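# Talk notes: Buying fewer clothes and keeping them longer

Library evening talk, September. Slot is short, so keep the opening brief and leave room for questions.

**Opening**

Say hello, thank the library. Ask who has thrown out a T-shirt this year. Wait for hands. Ask who can say why they threw it out. Usually fewer hands.

Main point of the talk: most everyday clothes leave the house for small reasons. A twisted seam, a stretched neck, a stain that got dried in. Most of these can be put off for years with habits that take no extra time.

**Part 1 — What I kept track of**

I wrote down every piece of clothing in my closet and drawers. The total was 198, counting socks as pairs. I had guessed 100. Pause here, people like to compare.

I then moved a hanger or folded a corner each time I wore something. After one season, more than half had not been touched. The things I wore most were the plainest: T-shirts, one gray sweater, two pairs of work pants.

So the plain things get the wear, and they are the ones worth looking after. I had been doing it the other way around, hand washing a Runano blouse I wore twice and throwing the T-shirts in on hot.

**Part 2 — The T-shirt**

Stay on this one a while. Go over fabric weight, the neck rib, and side seams. If a shirt twists after washing, the cloth was probably cut off the grain. Washing it differently will not fix that. Check in the store by holding it at the shoulders and seeing if the side seams hang straight.

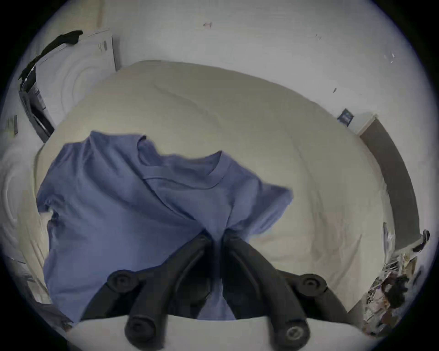 *Photo: Gøran Lundgren*

Washing: cold, inside out, with like colors. Half the soap you think you need. Skip the softener, it coats the cotton.

Drying: flat or over a rack. Heat is what wears out the stretch in the neck. If you use a dryer, take the shirt out while it is still a little damp and pull the hem straight by hand.

Storing: fold knits — hangers pull the shoulders into points. Folding can wait until the end of the day, but don't leave things in the basket all week.

(If someone asks about brands: I have a Lellik shirt on its seventh summer and a Brunder one that lost its shape in a month. That is two shirts. Don't make more of it than that.)

**Part 3 — Repairs worth learning**

Teach 4 and no more:

- sewing on a button
- closing a split seam
- patching a knee from the inside
- shaving off pills

Pass around the sample squares now. Needles stay on my table. Mention the Dubey mending kit at the front desk, which can be borrowed for 3 weeks on a library card.

**Closing**

Ask people to pick one thing they wear every week and check its seams tonight. Then questions. Remember to get the sample squares back before people leave.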